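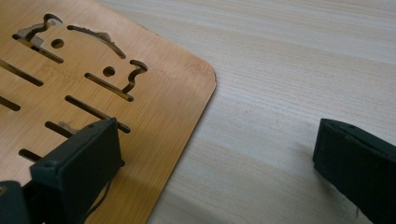
Week 4 -- Slots, Scrolls and the Parts That Fall Out

Read this before the workshop, please, and not in the workshop while standing in front of the laser cutter.

**Where we left off.** Last week Lungile Msimang took you through outside contours. This week is inside contours: every opening you put in a flat panel. Inside cuts go first, outline last. Once the outline is cut the panel can shift, and any slot you cut after that will land wherever it likes.

**Straight slots**

- Parallel slots look easy and are unforgiving. The eye forgives a wobbly curve and will spot one lazy slot from across the room.
- Round the ends. Square ends invite cracks.
- The strip between two slots is a part too. Draw it as if you had to pay for it.

**Hooks and curls**

An S-shaped curl running into a straight channel is one continuous path. If your file has it as 200 little segments, the machine will stop and think at each of them, and you will get 200 little scorch marks. Join your nodes.

If you mirror a curl, mirror it with the tool. Several of you have been redrawing the second one by eye, and I have seen the results.

**Faces**

Two round holes and an arc will be read as a face. You may have intended ventilation. Kgomotso Mkhize's Plilla panel last year was a perfectly sober shelf end until she added the second hole, and it has been looking at us ever since. Decide early whether you want this.

**Drop-outs**

Check each opening for offcuts before lifting the panel. Push stuck pieces out from the face side, gently, with a dowel. Edges come out darker than the face; sand them or leave them, but do all of them the same.

**For next time**

1. One panel, at least one curl and its mirror.
2. File named with your surname. I have more than 4 called "final".
3. Fleris handout, section on kerf. It is short.

Workshop is in room 481.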